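Who Remembers the Second Inventor?

In the town museum of Mollham there is one room about the Kavlow valve, and on its wall there is one portrait. I have visited this room many times since I moved to this country, and each time I leave it a little dissatisfied. The valve was a good invention. It made small steam pumps safer, and people still use a form of it today. But the story on the wall is too short for me.

According to that story, one man had an idea in a cold workshop, he made a drawing, and the world was changed. I do not say that this is false. I say that it leaves out the work which came after the drawing, and this work took much longer.

I was for many years a technical translator, and a large part of my work was patents. A patent is a dull thing to read, but it teaches you patience with the history of things. In one job I had to put into English the papers of a small company, Stindisora, which made seals for pumps. There were 719 pages. The first idea for the seal filled 2 of them. All the other pages were about the trials: which rubber became hard, which spring was too weak, what the customers wrote in their letters of complaint. The people in those pages improved the seal again and again, and most of them signed only with their initials. 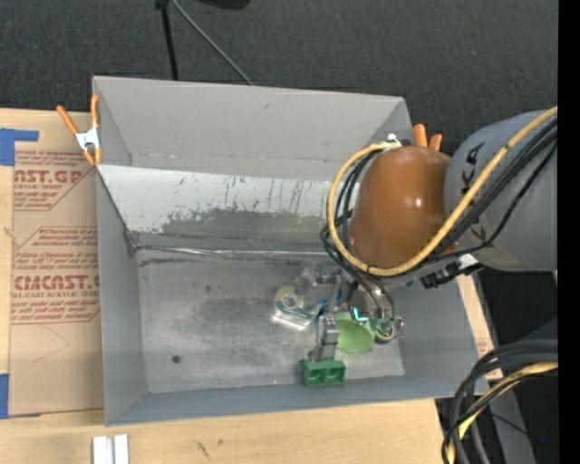 Inside of a metal bin, with a robot arm at the right.

I think that these persons are inventors also. The law often does not agree, and I understand why the law must draw a line somewhere. If every worker who suggests a better screw is named on the patent, the document will never be finished. But a museum is not a patent office. It has no need to be so strict, and neither has a school book.

My neighbour's daughter had to learn for her class a list of inventions with one name and one year for each. She learned it well and received a good mark. When I asked her how the telephone works, she could not tell me, and I do not blame her, for it was not on the list. I would prefer that she learns three inventions in a year and knows for each one what went wrong in the beginning. Children like to hear about failures. I liked it too at her age.

Some people will answer that the public needs heroes, and that a young person wants to become an engineer when she reads about one brilliant mind. Perhaps it is so for some. For me it had the opposite effect. I believed as a boy that invention was for people of a different kind, and so I studied languages. If somebody had shown me the letters of complaint, I would maybe have thought that I could do this work also.

There is a better example not far from us. The Hettiarachchi collection, which was opened to visitors last June, keeps 414 models of looms and sewing machines, and beside many of them lies the model that did not work. The labels are plain. They say what was tried and what was changed, and where the name of the maker is not known, they say this too. I spent a whole afternoon there and had to be asked to leave.

Mollham could do the same with little money. The workshop books of the valve still exist, in boxes, and one needs only a table with a glass top to show some pages of them. The portrait can stay where it is. I would only like to see some of the other handwriting next to it.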